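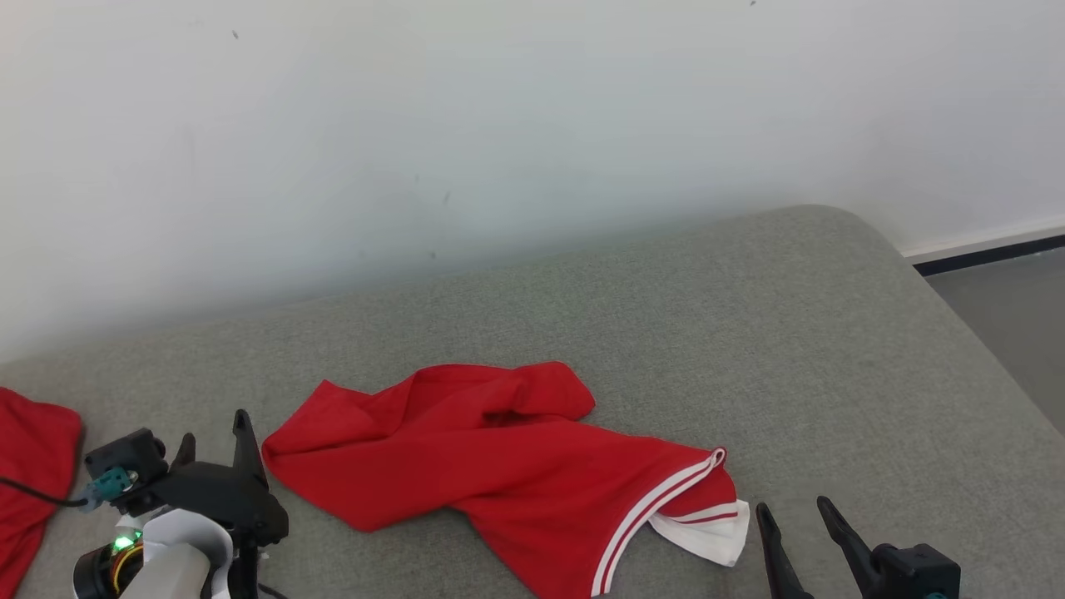 Una prenda roja de punto, con cuello blanco de rayas rojas, sobre el tapizado gris.

En defensa de la ropa fuera del armario

Solène Masson
Sábado, 1 de febrero

Hay una categoría de ropa para la que las casas no están pensadas: la que ya se ha usado y todavía no está sucia. Un jersey que se llevó dos horas en una comida. El polo que salió de casa debajo de un abrigo y volvió igual que se fue. No merece una lavadora y tampoco apetece devolverla al cajón con lo recién planchado. Acaba en el sofá, en una silla o a los pies de la cama, y de ahí nace buena parte de las discusiones domésticas que conozco.

Mi opinión es que esa ropa tiene derecho a estar a la vista y que el desorden que produce se exagera mucho. Llevo años oyendo lo contrario. En octubre fui a una charla sobre organización del hogar en la que se repitió que toda prenda debe estar en uno de dos sitios, el armario o el cesto. Pagué 8 euros por la entrada y volví a casa decidida a obedecer. Duré menos de un mes.

Lo que pasó en ese mes es que lavé mucho más. Como no me atrevía a guardar lo usado, lo echaba todo al cesto. El agua y la luz tienen un precio, pero a mí me preocupa sobre todo el tejido. El punto se resiente con cada lavado. Los puños se abren, el canalé pierde fuerza y los cuellos claros cosidos a un cuerpo de color vivo son los primeros en delatarlo. Un cuello blanco en una prenda roja es una apuesta cada vez que entra en la máquina. Si se puede ventilar una noche y volver a ponerla, yo prefiero no apostar.

La industria del orden ha visto el hueco, claro. Driltby vende un galán de noche con tres barras y una bandeja para las llaves. Zunetti tiene una escalera decorativa que se apoya en la pared y de la que, según su catálogo, cuelga la ropa «en tránsito». Me parecen objetos correctos. El galán lo tuve en casa una temporada, prestado por mi hermana, y lo devolví porque ocupaba el sitio de una persona y porque la ropa seguía cayendo en el sofá. Uno deja la ropa donde se la quita, y eso no lo cambia un mueble de 102 euros colocado en otra habitación.

Dicho esto, no todo vale. Una prenda hecha un gurruño se arruga, y el punto retorcido puede coger una forma que luego cuesta quitar. Extenderla sobre el respaldo lleva unos segundos. Tampoco defiendo la montaña. Una prenda sobre un asiento es una prenda, mientras que cinco son un asiento que ya no se usa, y entonces el que vive contigo tiene razón al quejarse. En mi casa la regla es que el domingo por la noche el sofá se queda libre: lo que se ha llevado más de una vez va a lavar y el resto se cuelga, aunque sea al lado de lo limpio. No ha ocurrido ninguna catástrofe en la barra del armario.

También hay una cuestión de telas. Los tapizados grises de trama fina disimulan bien la pelusa, y por eso conviene pasarles el cepillo antes de dejar encima algo de color. Yo uso uno de Prudico de mango corto, bastante feo, que lleva conmigo más que el propio sofá. Con ropa nueva de colores intensos tengo más cuidado y nunca la dejo húmeda sobre la tapicería. Fuera de eso, no veo qué daño puede hacer una camiseta en un cojín.

Sospecho que lo que molesta de verdad es el contraste. Nos hemos acostumbrado a interiores de pared blanca, suelo gris y sofá gris, y en un cuarto así cualquier cosa roja parece una avería. En casa de mis abuelos había cortinas de flores, tapetes y una manta de cuadros, y una chaqueta tirada en la butaca pasaba por un cojín más. Ahora la misma chaqueta se ve desde el pasillo. La ropa sigue siendo la de siempre y la habitación se ha vuelto más exigente.

Podemos seguir comprando accesorios para esconder lo que nos ponemos, o aceptar que en una casa habitada va a haber un jersey en el sofá un martes cualquiera. El mío lleva ahí desde anoche y mañana me lo vuelvo a poner.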